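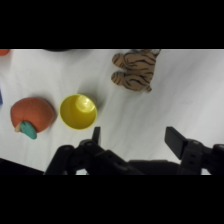
2022-07-23

Bench notes, Prellance two-finger gripper kit with wrist camera, evaluation unit. Continues from the unboxing and mounting entry. Written up by me, checked by Benedek Dobos where marked BD.

Setup unchanged from last entry except the table cover. We replaced the bare board with the white cloth because the board gave a strong highlight under the ceiling lights. The cloth fixes the highlight and adds wrinkles. The kit's segmentation tool handles the wrinkles if the background threshold is raised two steps from default. At default it reports folds as thin objects and tries to plan on them. Vendor should document this. The manual says "plain background recommended" and stops there.

Objects from the mixed toy bin: plush tiger, soft peach, yellow plastic cup, plus the remainder of the bin placed farther out as distractors. Positions not measured. The operator shakes up the layout between blocks and does not correct it unless two items are touching.

Power and comms

Kit runs off the arm's tool connector with the supplied adapter. Adapter seats badly. The collar turns past its stop by a few degrees and the latch does not click. It held through the session with a cable tie around the boot. Raised with Stunia (reseller), who say a revised collar is being shipped with current orders. Asked for one. No date given.

USB for the wrist camera goes down the arm separately. Tool connector does not carry it. This was not clear from the product page and it costs us a cable run with strain relief at three joints. First attempt had too little slack at the wrist and the stream dropped whenever joint 6 went past 75 degrees. Rerouted with a larger loop on the outside of the forearm. No drops after that.

Note for whoever repeats this: the camera service does not restart after a drop. It holds the last good picture and keeps publishing it with fresh timestamps. Planner then works from a stale view with no warning. I lost most of a block to this before noticing that the preview had not changed. Needs a watchdog on our side, comparing consecutive pictures for exact equality. BD has written one. It is in the bench repo under tools.

Calibration

Used the vendor routine first. Takes the printed target, a set of wrist poses, and a solve. Residual reported as good. Check against a touched point on the table was poor, with the offset mostly along the approach axis. Repeated with the target taped to a flat plate instead of laid on the cloth. Much better. The cloth lets the paper bow and the routine has no test for a bowed target.

After recalibration, offset at the table is inside what the fingers can absorb on soft objects. It is marginal on the cup rim. See below.

Camera view

The camera sits close behind the fingers, and the gripper hardware takes up a good part of the lower view. With the fingers open, the space between the pads is visible. That is useful for final approach and for checking whether something is between the pads. The penalty is at the start of a search, when anything nearer the base than the fingers is hidden. The vendor's mask file for the fingers assumes one fixed opening. If the opening changes, the mask is wrong and pieces of finger get segmented as objects. Workaround is to search only at full open. Proper fix is a mask indexed by opening. BD thinks an afternoon of work, I think longer.

The software letterboxes the picture before passing it to the detector. Black bars top and bottom, full width. The detector copes, but the crop tool does not know about the bars and its vertical coordinates are off by the bar height. Subtract it by hand for now. Reported to Prellance through the support form, ticket open.

Also noted: anything large gets clipped at the upper edge when the wrist is at the default search height. The tiger is the usual victim. With only its legs and part of the body in view, the detector places the grasp on a leg. Raising the search height fixes this but makes the small items less certain. Settled on a two-height search, high first, then low over the chosen item. Adds time to each cycle. Acceptable for evaluation, less so for Vincze's line, where the cycle budget is already tight.

Grasp notes by item

Peach. Easy. Soft surface, forgiving of offset. The leaf and stem confuse the orientation estimate, which tends to line up with the leaf. It makes little difference on a shape this close to round. Left as is.

Cup. Detector finds it every time, color contrast against the cloth is strong. Problem is what to grasp. Seen from nearly overhead, the rim and the bottom of the inside are both visible and the planner will sometimes take the highlight inside the cup as the target center. Pinching the wall with one finger in and one out works when the lateral offset is small. Grasping across the full outside diameter is more reliable but the approach has to be slow or the first pad to touch pushes the cup over. Set approach speed to the second-lowest step for anything tagged rigid.

Tiger. Grasp across the body is solid. Grasp on a leg lifts but the body swings, and on faster moves it swings into the forearm cable loop. Added a rule to reject grasp candidates near the picture border. That removed most of the leg grasps.

Fingertip pads

Supplied pads are black, broad and flat. Good on fabric. On smooth plastic they depend on the force setting more than I would like. At setting 4 the cup slips, at 6 it holds, and above that I stopped, as the cup wall was visibly flexing. Stunia lists a softer pad as an accessory. Ordered a pair. Do not clean the supplied pads with solvent. The manual is clear on that point, page with the maintenance table.

The linkages are open, with slots and joint holes exposed. Cloth fuzz collects at the lower joints. Wiped after each block. I would not put this version near loose fiber or anything shedding without a sleeve, and there is no sleeve in the catalog.

Log

Total logged attempts on this unit to date: 2,519. Of those, 235 are from this session with the white cloth. Earlier attempts are on the bare board and should not be pooled with these. The log format has a free text field for surface, now filled in. It was blank for the first blocks, so anyone filtering on it should treat blank as bare board. BD confirmed.

Faults this session were mostly the camera stream, before the reroute. One overcurrent stop on the gripper, cleared by a power cycle, cause unknown. Log saved separately with the motor trace. If it comes back at the same opening I would suspect the position sensor, but one event is not enough to say.

Software

Version as shipped plus the vendor patch from early July. The patch fixes the wait on close and breaks the saved poses file, which has to be exported before updating and reimported after. I did not export. Poses re-taught by hand. The export is under the settings menu, second tab, and is greyed out while the arm is enabled.

License on the planning module is per controller. If we move the kit to the other arm we need a transfer from Prellance. Ira is handling this with purchasing. Ask before moving anything.

Opinion so far

Mechanics are sound for the price class. Adapter collar is the only hardware item I would hold the order for. Software is behind the hardware. The stale picture behavior is the serious one and should be a condition of purchase in writing. Finger mask, crop offset and calibration check are all things we can work around.

Open items

Revised adapter collar from Stunia.
Softer pads, fit and repeat cup block at settings 4 through 6.
Mask per opening (BD).
Watchdog into the startup script so it does not depend on someone remembering.
Reply on the crop ticket.
Cable loop: move to the inside of the forearm and check clearance at full wrist rotation.
Iron the cloth or find a stiffer one, then put the threshold back to default and see if the false folds return.
Ask Vincze for the actual cycle limit, in writing, before the next block.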